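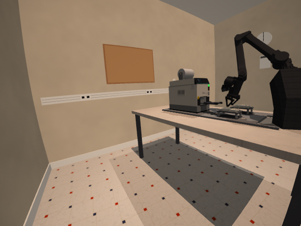 The first time I watched a robot learn to move a plate, I have to admit I went and got a sandwich halfway through. It was a fake robot in a fake lab, running on a desktop computer under Usman Marwat's desk, and it had been fumbling for ages. By the time I got back it was doing something a lot smarter, and I'd missed the good part!

Marwat works at Vunoteck, a small outfit that writes software for lab robots, and his latest project is called Gravwood. The idea is simple enough to explain over lunch (we tried). You want an arm to take those flat plastic plates full of tiny wells and carry them between a rack and a lab machine. You could write out every motion by hand, which is how most labs still do it, and then somebody bumps the table and you get to write it all out again. Or you could let the arm practice in simulation, where it can crash into everything and all you've lost is electricity.

Lots of people practice in simulation. The trouble comes when you move to the real bench, and the arm that looked so graceful on screen pokes the edge of the rack like it's ringing a doorbell.

"We used to make the simulated lab perfect," Marwat told me. "Every rack was exactly where the drawing said. So the arm learned the drawing."

Gravwood's trick is to keep shifting things by small amounts, and to pick those amounts with some care. Earlier versions shuffled everything at random, and the arm got so cautious it would hover over a plate and never commit. Now the program looks at where the last batch of attempts went wrong and makes more rooms like those. If the arm keeps clipping a rack on the left, it gets a whole afternoon of awkward left-hand racks. I had a piano teacher like that.

The results surprised me. With the old random shuffling, it took 300 practice rooms before the arm could do the transfer reliably in rooms it hadn't seen. With the pickier method, it took 200. And when the team moved the trained controller to a real bench and ran 40 transfers, it missed 2. Both misses came on the same plate, a slightly warped one that Marwat now keeps on his windowsill.

Rukhsana Minhas, who runs the bench side of the project, is less easily charmed than I am. She points out that all of this was done with one kind of plate, in one room, with good light. "Forty is a nice morning," she said. "Ask me again when it's been running all spring." She also wants the arm to notice when a plate isn't seated flat, a thing it currently can't do at all. It lets go and moves on, happy as anything.

I asked her whether the clutter in the simulated room matters, all the wall stuff and the floor tiles. She shrugged and said it does for the cameras, a bit, and that they'd argued over it for longer than she'd like to see in print. (Sorry, Rukhsana.)

The next round starts in April, with different plates and a second machine. I've asked to come back for it, and this time I'm eating first.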